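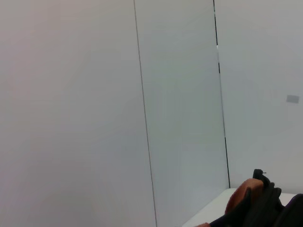 Brovero wrist-view training method, reviewed by Ineke Prins

Brovero is a way of teaching an arm to pick and place using only the small camera at its wrist, with no overhead view. Devendra Bhatt's group published the method in November. I ran it on our bench for eight weeks with a standard two-part set: one half recorded in front of plain grey panels, the other in an ordinary cluttered workshop.

Setting up took a morning. The written guide is clear, apart from the section on camera timing, which I had to read several times.

We made 497 attempts with the plain background and 443 were good grasps. That is close to what the authors report. The trouble starts in the workshop half, where the arm often stopped short of the part and closed on air. Veerle Wouters retrained it with mixed backgrounds and the early stops became rare, though training took roughly twice as long.

Pale walls cause a smaller problem. With little to see but flat grey, the depth guess drifts, and the arm slows down near the corners. A strip of tape on one panel helped a bit.

Good for fixed cells with steady light. I would not use it on a moving base yet. Score: 8 out of 10.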